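From: Maja Adamczyk
To: office-share list
Date: Jul 16, 2020
Subject: Re: Bottled water and the shared tables

Pilar Garrido wrote:
> Before the next order goes in, can we decide what we want to do
> about drinks at the shared tables? Last time we bought 400 small
> bottles and they were stacked by the door for weeks. Edmund would
> like to go back to the big refillable containers. I don't mind
> either way but I need a number by Monday.
>
> Also, who is looking after the plants?
>
> Pilar

Pilar, all,

I would stay with the small bottles for now, but order fewer. The big containers mean everyone touching the same tap, and Henryk already said his people won't use it. With the present attendance 100 bottles should carry us until the next delivery. Hollus will hold the old price on an order that small if we pick it up ourselves, and I can do that with the Turnard van. 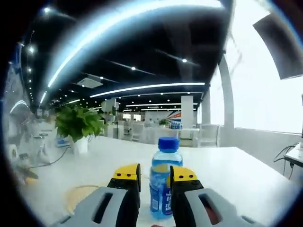
My main request is about where drinks go once they are opened. We lost a keyboard in November and Saadet nearly lost a laptop last week, both times from a bottle left standing next to somebody's wiring. The white tables are glossy and a spill will run a long way on them. A bottle with its cap screwed on, like the one with the blue cap, is fine by me even on a table with cables lying across it. An open one should go on the side counter. Cups too, please — including coffee with a lid.

If your cable has to cross the table, run it along the back and tape it down. There is tape in the drawer under the printer. I put two rolls in there on Tuesday.

On the plants: I have been watering the leafy one in the white pot and it is doing well. I would like it kept off the end of the table where people sit. Saadet has the ones by the kitchen. If anybody wants to take over while I'm away, write to me off list. It gets one glass when the soil is dry to the touch and nothing in between. Please don't empty leftover bottles into it.

Edmund, if you still want the containers, can you find out what Gino charges for the deposit? I remember it being high.

Maja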